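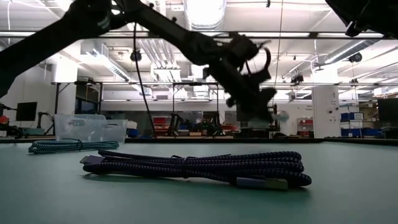 The Long Lunch at Fekside

The kitchen at Woldemariam opens at 10:45, and by 11:15 there is a line to the door. Most of the people in it have badges on. They work in the low buildings on either side of Gakell Road, and they have half an hour, some of them less, to get over here, eat and get back.

Fekside is a business park on the east side of Famidthorpe. It was laid out in the 1980s on what had been bean fields, and the people who planned it gave a good deal of thought to truck access and parking. They gave less to food. For most of its history the only place to buy a hot meal without getting back on the highway was a gas station with a roller grill.

Mekdes Wako worked in an office there for six years, doing payroll for a company that sold fasteners. She ate at her desk.

"Everybody did," she says. "You brought something in a box and ate it looking at the same screen you'd been looking at all morning. Then at three o'clock you were hungry again and you went to the machine."

She left the job and rented a unit that had been a tile showroom. The name over the door was her grandmother's family name. Her first menu had 13 items on it, which she now thinks was too many. There are eight on it today, and on Monday there are only five, with red lentils always one of them.

Lunch at work has been shrinking for a long time. People who have held the same kind of job for decades will tell you that an hour was once normal, and that it went to 45 minutes and then to 30 without much of an argument. Berhanu Wubshet has driven a delivery route through Famidthorpe for most of his adult life, and he remembers when the loading docks at Fekside went dead at noon. You couldn't get a signature until one. He used to park under the trees along the drainage canal and sleep.

"Now somebody always answers the bell," he says. "They come out chewing."

He eats at Woldemariam twice a week, at the counter by the window, where he can see his truck.

Wako's solution to the half-hour problem was to take the ordering out of it. There is one line and the food is already cooked. You point, it goes on a plate, you pay, and you sit down. She wanted real plates from the start. Her landlord, Eckhard Stüber, warned her that washing them would cost more than paper. He was right, and she did it anyway. Stüber owns four units on the road and comes in most days himself, usually after the rush, when he can have a table to spread out his mail.

The tables are the thing customers mention. There are only seven, and they are long. Two people can't claim one. Somebody from the dental lab ends up across from somebody from the print shop, and they pass the hot sauce. Wako says this was a matter of money. The tables came from a church hall that was being cleared out, and they were the only ones she could afford.

Hongmei Cui, a test engineer in one of the buildings behind the canal, started coming in during her second week in town. She had moved from the other end of the country and didn't know anyone. She says her first real conversation in Famidthorpe was about parking, and it was with the man sitting next to her, and it went on for the whole half hour. The two of them now share a ride on days when it rains.

"At work I talk to the people I have a meeting with," she says. "I wouldn't have a meeting with him. He makes awnings."

Not every employer likes it. A few years back one of the bigger companies on the road put in its own break room, with a coffee bar and free soup, and for a couple of months the line at Woldemariam was noticeably shorter. Then it came back. The soup was fine, according to people who had it. They said the trouble was that you could be found there. A supervisor would come by with a question and stay standing until it was answered.

Jaxon Dufour, who runs shipping at a warehouse near the park entrance, took the other approach. His crew used to stagger their breaks so that the floor was always covered. In May he tried closing the floor from 11:30 to 12:15, everyone at once. He expected complaints from customers and got two, both from the same one. He has kept it that way.

He is careful not to claim too much. Orders go out at the same speed as before, as far as he can tell. The afternoons seem calmer. "People were taking the time anyway," he says. "They were just taking it in little pieces and feeling bad about it."

The meal itself costs less than you might expect. A full plate with bread and two sides is priced so that it comes in just under what the gas station charges for a sandwich and a drink, and Wako checks that price every few months. The margins are thin. She caters in the evenings to make up the difference, mostly family parties and the occasional wedding.

By 1:30 the room is nearly quiet. The trays in the line are scraped down to the corners, and the last of the cabbage goes into a container for whoever is closing. Stüber is at the end table with his envelopes. Wako sits down across from him with a plate of lentils and turns her phone over, and she doesn't get up until she has finished it.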